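穿孔板吸声结构低频算不准,求指点

Uibo59
楼主
小房间做低频吸声,穿孔板加空腔。按亥姆霍兹共振公式算,设计频率304 Hz,阻抗管测出来偏低不少。板厚3 mm,空腔深度63 mm,背后没填棉。端部修正用的0.85d,测试时边缘用油泥封过。哪一步有问题?

serkavent
孔距多少?穿孔率高的时候孔间有耦合,0.85d会把修正量算大,要乘Fok函数那一类的系数。

Uibo59
穿孔率不高,耦合项加进去以后结果反而往上走,离实测更远。

Raphaël Hervieu
先查空腔。深度是从板背面量到刚性壁,还是量到龙骨?差几毫米频率就不一样。另外阻抗管样品小,整孔和半孔的取法会改变实际穿孔率,应该按样品上的孔重新算,别用图纸值。

stalel_lab
不同意楼上把重点放在取样上。板薄的时候板自身会振动,和空腔耦合以后峰值会移动。先加一道背撑再测,峰回去了就是板的问题。 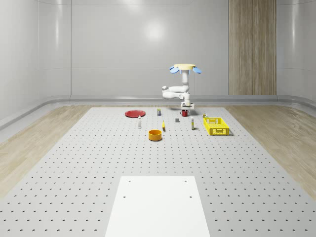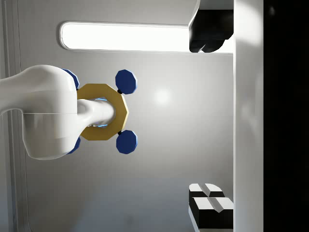 Poltis
问一句,空腔里填多孔材料以后,共振频率会怎么变?
一般会向低频移动,峰值变宽。材料紧贴板背时阻尼增加最明显,留缝则影响减小。

Raphaël Hervieu
补充:填充材料流阻太大时峰值会降下来,不是越密越好。先做不填的基准,再谈填充。

Uibo59
重新量了,深度当初量到龙骨面,龙骨后面还有一层空隙没计入。改完以后计算值低了一截,和实测还差一点。

stalel_lab
剩下那点差别还是建议加背撑验证。只改深度就收工,换一块大板又会对不上。

Urmas Vasiliauskas
两位说的可以分开测。样品重新夹紧,加背撑一组,不加一组,其余条件不动。同一块样品拆装后重复测几次,先看重复性,重复性差的话比较没有意义。

Raphaël Hervieu
同意分开测。不过管内小样品的板振动和现场大板是两回事,管里测不出差别不代表现场没有。

Uibo59
明白。孔距和孔径用卡尺重新量一遍,两组数据出来后贴上来。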